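I've been meaning to write about sleep for a while, so bear with me, this is going to take a few posts. I was a terrible sleeper for most of my adult life (my mother was too, bless her) and I had more or less made my peace with it.

Then in September my cousin in Hapeta talked me into giving up the evening TV and going out after dark, every night, same hour, no phone. I grumbled about it for days. I'm so glad I went!

It's 18 minutes if I go as far as the Skarkel bakery and turn back, longer if I get to thinking. I don't push myself. I hum a little, I plan tomorrow's soup, and by the time I'm home my shoulders have come down from my ears.
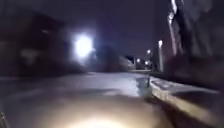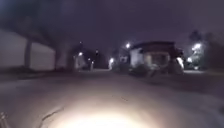 Pavement at night, which I've grown very fond of.

Tiburcio Carrillo wrote back to ask whether the walk still helps if you have a cup of coffee after dinner, because he isn't willing to give that up and neither is his wife.

Well, Tiburcio, I moved my last cup to lunchtime and I do think that did half the work. But I'd start with the walk and keep the coffee for now, one change at a time is plenty.

The other thing is the bedroom. Mine was much too warm! I sleep with the window open a crack now, under the old wool blanket, and I'm usually gone before I've finished a page of my book.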